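Search articles, projects, firms
Search

Doltillow Annex Adds 2 Floors Above Former Freight Office

October 2019

The Doltillow, a hotel occupying a former freight office near the Jetport rail spur, has received its occupancy permit for a two-story addition designed by Clakodell. The addition sits on top of the existing masonry building and carries its own loads on a separate steel frame. Guest rooms on the new levels open in December.

The original structure has load-bearing brick walls and a timber roof deck. A survey during schematic design found that the walls could not take the added weight without underpinning along the full street front. Clakodell instead placed steel columns inside the brick line, founded on drilled piles, and set a transfer grid at the old parapet level. The brick is tied to the new frame for lateral support only.

"The two systems move at different rates, so the joint at the parapet had to be sized for that," said Harish Fernandes, project architect at Clakodell. "It is covered by a folded zinc flashing that can be taken off in sections for inspection."

The addition measures 1065 square meters in gross area. Its outer wall is a ventilated rainscreen of fiber-cement panels, fixed to a thermally broken subframe. Panel widths follow the spacing of the brick piers below, and the window heads on the two new floors line up with panel joints. Mechanical equipment that had stood on the old roof was moved to a screened well at the north end.
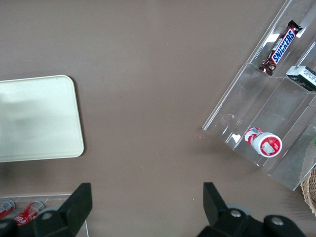

Clear tiered display stand and cream tray on a brown tabletop.

Inside, the ground floor was replanned to free the center of the building. The front desk now stands beside the side entrance, and the former ticket hall holds a lounge and a breakfast counter. The timber posts in the hall were kept and sanded. New partitions stop short of the ceiling, with fixed glass above, so the full run of roof beams can be read from the door.

Acoustic treatment took up much of the interior budget. The rail spur is still in use, and readings taken in the old upstairs rooms showed low-frequency vibration reaching the floor slabs. Senthil Iyer, the acoustic consultant, specified resilient bearings beneath the transfer grid and a floating screed in the guest rooms. Window units on the track side have laminated inner panes and a deeper cavity than those on the street side.

Guest rooms are arranged on both sides of a central corridor lit by roof lights on the upper level. Bathrooms were built off site as closed pods by Warrier and lifted in before the roof was closed. According to Nandini Hegde, who managed construction for the owner, the pods set the width of the structural bays - a change made late in design that required the pile layout to be redrawn.
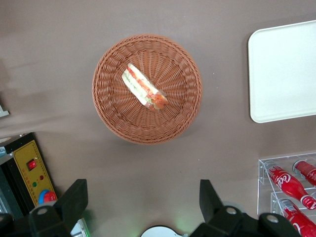
Sandwich in a round woven basket.

Rainwater from the new roof drains to a tank under the service yard and supplies toilet flushing on the ground floor. The tank holds 496 barrels. Overflow runs to the existing storm connection, which was relined as part of the work.

A second phase covers the rear loading dock, where the owner plans meeting rooms under the existing steel canopy. Drawings for that phase have been filed with the city. No contractor has been named.

Comments

Blagoje Kovačević
Are the resilient bearings replaceable without jacking the whole grid? The article mentions inspection of the flashing but not of the bearings.

Alaric Villanueva
I would like to see a section through the parapet joint. Zinc next to old lime mortar needs a separation layer, and I assume one was used.

trackside_tenant
Good to see the brick front kept. The old windows on the spur side rattled with every train.

Blagoje Kovačević
@Alaric Villanueva A section would answer my question too. Plan of the pile layout as well, if it can be published.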